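Kraft paper as a drinks table surface

I have covered the long table with brown paper for drinks setups since March, and the notes are long enough now to be worth typing up. The context is cold drinks for groups: citrus, ice, a couple of bottled syrups, glass jars to serve in. No cooking. The table is bare softwood with an oil finish that I no longer trust with lemon juice.

Paper first. I buy it on a roll from Drotola, the packaging supplier out past the ring road, and the current roll is the 312 foot one. It is the plain uncoated type. Coated paper sheds water better but it slides, and a bottle that slides when you reach across for it is worse than a damp patch. Uncoated paper grips the oil finish well enough that I tape only the two short ends. Taping the long sides causes wrinkles as soon as the paper takes up moisture, and the wrinkles run straight across the part you work on.

Unroll it the evening before if you can. Paper straight off the core has a curl that takes several hours to relax. If there is no time, roll it backward on itself once, firmly, and lay it curl side down. The seam, when there is one, goes under something heavy that will not move all evening.

Layout is the part I have changed most often. The first version had everything grouped by type: all the fruit together, all the tools together, all the bottles together. It looked orderly and it worked badly. Every drink needed a trip to every group, and the knife ended up wherever the last lime had been cut. The second version grouped things by step, and I have kept that with small changes.

The cutting board is the fixed point. Fruit goes on the table side nearest the person cutting, close enough to pick up without looking. I keep limes and lemons uncut until they are needed. Cut citrus dries at the face in under an hour on a warm evening, and the juice that leaves it goes into the paper. Any written labels get done at the board too, before any cutting starts, with a marker that writes on damp glass. Mine is a Wasilewska paint marker and it has lasted two seasons.

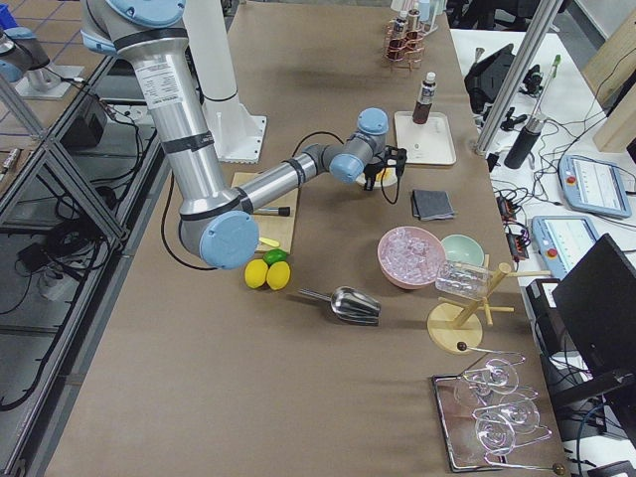 Ice is the second fixed point and the one that dictates how long the paper survives. A bowl of ice sweats on the outside. On bare paper the ring appears in 20 minutes or so, and after that the fibers lift if you drag anything over them. Three things help. A folded cloth napkin kept within reach takes the first wipe. A second bowl next to the ice bowl receives meltwater and spent wedges, so that nothing gets tipped out over the table. And the ice bowl should be filled once and replaced whole, not topped up from a bag held over the work area. Bags drip from the corner that you are not watching.

The scoop needs a place of its own. Leaving it in the ice is common and I stopped doing it, partly for hygiene and partly because a metal scoop gets unpleasantly cold to hold. It now lies on the paper to one side with the handle toward whoever is working. It leaves a wet mark there too, but the mark is small and always in the same spot.

Jars are stored on a mug tree. I bought the tree from Uvby, item 1514, intended for coffee mugs with handles. Handleless jars also work on it if the pegs angle upward enough: the jar goes over the peg by its mouth and hangs at a slant. It drains well and takes up very little table. The drawbacks are reach and balance. Load the pegs on alternating sides, heaviest jars low. A round base is stable on a flat table and noticeably less so on paper with a wrinkle under it, which is another argument against taping the long sides. I would not hang anything with a thin rim this way.

Bottles go at the back. The tall ones lie or stand in a wire rack depending on the closure. Anything with a pour spout stands. Small bottles that drip, which means all syrups regardless of what the cap claims, go on a tray. A tray with a raised edge contains the sticky ring and can be rinsed in the sink afterward as one piece. Before the tray I was replacing a patch of paper at the back of the table every time, and once the syrup went through the paper and bonded it to the wood. Removing that took warm water, a plastic scraper and 47 minutes.

Small dishes are for garnish and nothing else. If an empty dish is left out, someone will put bottle caps in it.

Quantities, for reference. For 8 people I cut fruit to order and fill the ice bowl twice. The second fill sits in the freezer in an identical bowl and the swap takes a few seconds. For larger groups I would add a second ice position at the other end of the table before adding more of anything else, as the queue forms at the ice.

Cleanup is quick. Everything metal goes to the sink first. Then the board, which is washed and stood on edge to dry – never flat, or it cups. Then the bottles are wiped at the base and returned to the shelf. The paper comes up last, folded inward from the two short ends so that anything loose stays in the middle. Paper that has only been wet goes in the compost. Paper with tape or syrup on it goes in the trash.

Two items are unresolved. The first is the tape. I use a Kundon low-tack paper tape, which releases cleanly from the oil finish after one evening but leaves a faint line after two. I have not tested whether the line is adhesive or a difference in the finish. The second is the width of the roll, which is slightly less than the table. At present I leave the bare strip along the back, behind the bottles, where it gets the least traffic. A wider roll exists, but it does not fit on the wall holder, and the holder is screwed into the only stud on that side of the room.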